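Fridge smells sour even after I cleaned it, what am I missing?

Posted by Sadia Tarar in Kitchen & Home, November 2023

So I've lived with this for way too long and I'm ready to ask strangers. Every time I open my fridge I get a sour, sort of old-dishrag smell. I threw out everything questionable (goodbye, three half jars of salsa). I took the shelves out and washed them in the sink with dish soap. I put in an open box of baking soda like my mother always did. It was better for 2 days and then it came right back.

The milk is fine, I keep sniffing it. The fridge came with the apartment and I don't know how old it is. I also bought one of those Driltik charcoal pucks and I can't tell if it does a thing. The butter has started tasting like the smell, which is what finally pushed me over the edge. Is there some part of a fridge I don't know about? And can I get the smell out of the plastic or is it in there forever?

3 replies, sorted by most helpful

Gus Montoya

Oh boy, I had this exact smell last June and it made me crazy for weeks! Two places to look before you buy anything else.

First, the drip pan. Most fridges have a shallow tray down underneath or around back where the defrost water goes to evaporate. If something spilled inside and ran down the drain hole, it's sitting in that pan getting funky, and the fan blows right over it. Unplug the fridge, take off the kick plate at the bottom and look with a flashlight. Some pans slide out the front, some you can only get at from behind, and a few don't come out at all, so check your manual before you start yanking. Mine had what I believe used to be orange juice.

Second, the drain hole itself, usually on the back wall near the bottom, above or behind the crisper drawers. Squirt warm water with a little baking soda into it using a turkey baster. Go slow. If it backs up, it's clogged, and a pipe cleaner or a piece of soft tubing will usually open it.

Wipe the walls too while everything is out, including the ceiling of the thing, which I had never once cleaned in my life. And don't stand there with the door open for half an hour like I did, put the food in a cooler first.

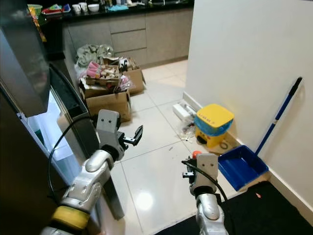

Bhavana Kartha

Gus is right about the pan, but please also do the door gasket! That's the rubbery seal with all the folds. Milk drips down the door, gets into the folds, and you can't see it unless you pull them open with your fingers. I use a old toothbrush and warm soapy water, then a dry cloth, then another dry cloth. Skip the bleach, it can dry out the rubber.

For the plastic smell: it does fade, but it takes longer than you'd like. I crumpled up newspaper and packed the empty drawers with it overnight, then did it again with fresh paper. After that I wiped everything with a little vanilla on a damp rag (my aunt's trick, no idea if it's science, smells lovely). Throw the butter away. Butter soaks up everything and it isn't coming back.

One more thing, your baking soda box. The little opening on top hardly does any work. Pour it out on a plate or a cookie sheet so there's more of it touching the air, and leave it a day or so.

If you pull the fridge out to get behind it, lay down cardboard or an old mat so you don't scratch up the floor. I learned that one the expensive way.
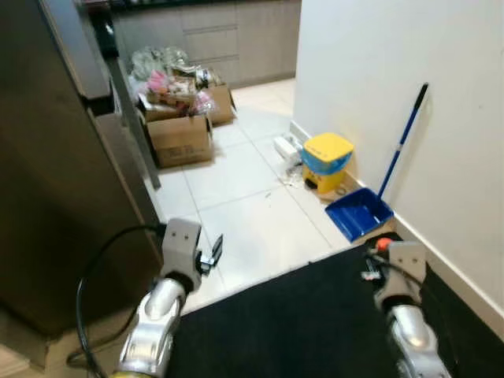 Kitchen & Home Answer Team | 1,994 members

Svyatoslav Moroz

probably the onions. mine is always the onions

Sadia Tarar

Update!! It was the pan. There was a layer of something in there I'm not going to describe while people are eating. I soaked it in hot soapy water in the bathtub and did the gasket too, and there was plenty in the folds, so thank you Bhavana. Plastic still smells a tiny bit, I'm on my second round of newspaper. And Svyatoslav, there was also an onion.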